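Virnari opens orders for Drendero hand-held gripper kit

August 20, 2023

Virnari today began taking orders for Drendero, a pair of hand-held grippers for recording manual tasks that are later used to train robot arms. The kit ships in November and comes with 2 grippers, marker cubes, cables and recording software.

Each gripper has its own camera, and the software lines up both views after a session. The first batch is limited to 200 kits. Setup takes 9 minutes from a closed case, according to the company, and no changes to the room are needed. An ordinary desk will do.

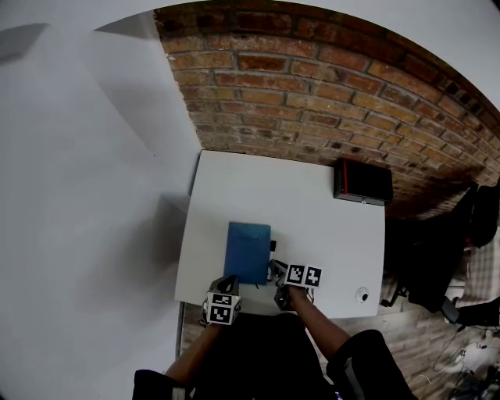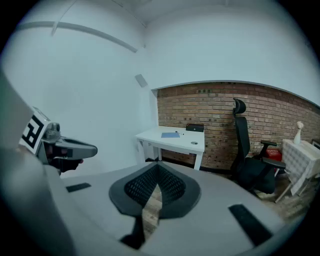 Chaminda Hettiarachchi had an early kit for 39 days and said the grips were comfortable through a full morning, but he would like a shorter cable and a clearer low-storage warning. He added that flat items such as folders took him the most practice.

Virnari said the storage warning will change before shipping. The cable will stay the same length in the first batch.

Replacement finger pads and marker cubes are sold separately through Hubmann. Labs that bought the earlier Deven kit can keep their existing recordings and open them in the new software.

Press contact: Peadar Mac Suibhne, Virnari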